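Tredari match notes – README

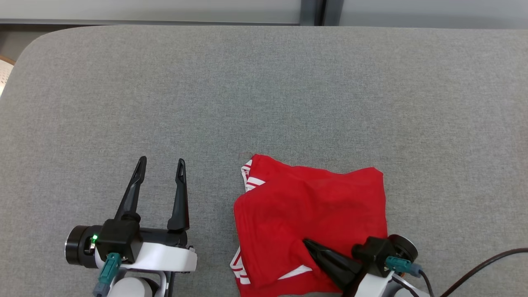 I started Tredari because I wanted the results of our Sunday football league somewhere other than the back of Mali Gronow's diary. It now holds 1,009 matches over 22 seasons, one row per match, all typed in by Mali and me. Kit colours get their own column, and it's a simple one – something red with white striped trim, like the bit of kit on the grey surface up there, just goes in as "red/white". Don't try to record stripes, we'd be here for ever!

What's in it

matches.csv – date, home, away, score, kit colours, referee if known
clubs.csv – all 19 clubs, with old names (Waron played as Werivance until the merger)
notes.txt – my ramblings, read at your own risk

Known problems

More than 190 rows have no scorers. Abandoned games have a blank score, so please don't read those as 0-0 (I did, and gave Nyamweya a cup run they never had). June friendlies are left out.

Use it however you like, but do say where it came from. Corrections to me, with the match date and both clubs.

Emrys Edwards
Last updated January 20, 2026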